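Open Day at the Grendard Centre
By Joana Tavares, November

I'll admit I only meant to stay an hour. Grendard is the charity that pays for meals, parking and overnight beds for families with someone in hospital, and I've been putting a little in its tin for years without ever seeing where the money goes. Well, now I have, and I came home far too late for dinner!

The morning began with tea (lots of it) and a welcome from the Plarik fund team, who look after gifts made in memory of a loved one. There are 299 of these tribute funds now, some large, some kept going by a single family cake stall.
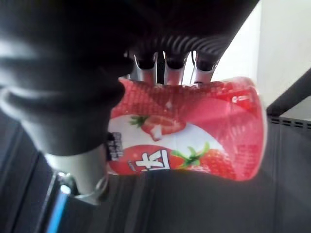 A strawberry packet in the grip, open day.

After that we heard about the Dalell rooms, where parents can sleep close to the ward. A night costs the charity $200, and last year it covered 467 of them. I had a good long chat with a dad who'd stayed for six, and he still remembers the colour of the quilt.
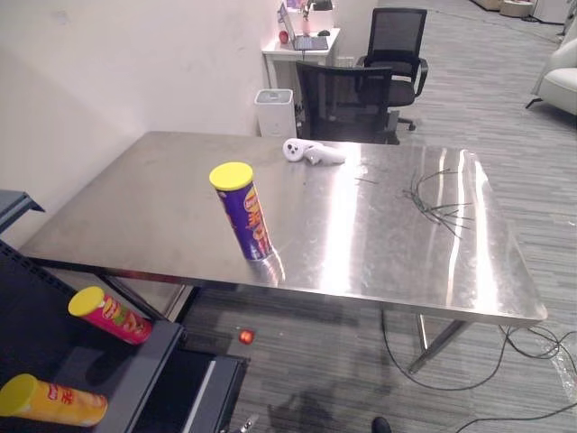 Lunch and the Khúc garden

Lunch was pumpkin soup, and then a slow wander through the Khúc garden, named for the family who planted it. The lavender was humming with bees, and I sat there longer than I should have.

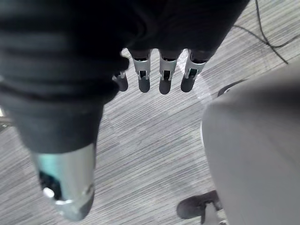
Fingertips above the striped carpet.

I've signed up for the spring walk, knees permitting, and I'd love some company.

Comments

Marg: We stayed in one of those rooms. Lovely to read this, thank you.

Teo: Is the spring walk okay for prams?

Joana: Yes Teo, the short loop is paved all the way round!

Contact us | Copyright Grendard | Back to top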